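Home | Guides | Kitchen Tasks | Forum | Log in

14 comments | 6 shares

Lukent Kitchen Task Guide
Section 9: Bowl and Microwave Chores

Can an arm put your leftovers in the microwave yet? Sometimes, and it's a real thrill when it does! Picking up a bowl is in good shape now. Doors are getting there. The full chore, start to finish, is still hit and miss, so please set it up in the simulator first and let it fail there as often as it likes.

9.1 Setting up the task

1. Load the kitchen layout and wait for the arm to reach its home pose.
2. Place the bowl on the counter within easy reach of the gripper.
3. Open the microwave door all the way. (Door opening is its own task, see 9.4 -- don't mix the two on your first day.)
4. Set the bowl width in the Objects panel. Use the rim, not the base.
5. Choose Pick and Place, then run 31 trials at slow speed.
6. Save the log before you change anything.

NOTE: If the bowl rests in a dish, tick "stacked." Kai-wen Kan found that the arm will happily try to lift both together if you leave it off.

NOTE: Shiny metal bowls can confuse the depth reading. Start with a plain one and work up.

CAUTION: Never run the heating step with a metal bowl on a real microwave. The planner doesn't check what a bowl is made of. You do.

CAUTION: An open door takes up a lot of counter. Leave the door zone switched on in the planner or the wrist will swing right into it.

9.2 Reading your results

A trial counts only if the bowl ends up inside, upright, with the gripper clear. Qiuyue Jin's first batch gave 13 good trials out of 31, and we cheered -- the year before, the same setup could barely get a grip on the rim! Most misses come on the way in through the opening, where there isn't much room for the fingers.

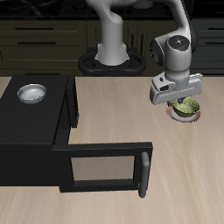 If yours tip at that point, raise the approach height a little and run the batch again before touching the grip force. Soup can wait for a later section.

Contact: Lukent Guides Desk | Copyright Lukent | Back to top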